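9/20/25 – Torncombe workshop, bench notes

Started on the power strips. The list from Cetelden has 165 items on it and 101 are ticked, so there is a fair bit left before December. Rule for this lot: one strip on the white board at a time, cord laid out to the side, plug where it can be read against the sheet.

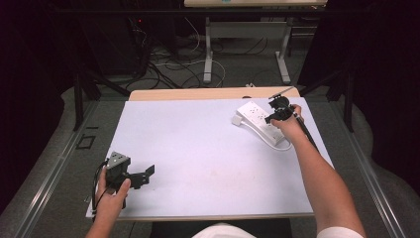

Cords are the slow part. The white ones keep the bend they were packed with and won't lie flat. I tried weighting one with the tape dispenser – fine, but it gets in the way of the label. Shelf 4 now has the finished strips, Salinas box underneath. Don't mix them with the Weden ones, which are still waiting for tags.

Wiped the top down between batches. A few small marks won't come off with a damp cloth. Leave them, no solvent please.

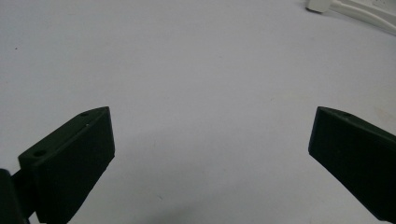 Entered by: bench 4, Torncombe

Item 652 on the old sheet is a duplicate, so I struck it out. Still to do: more cable ties, a new marker pen, and the floor leads under the second table want sorting.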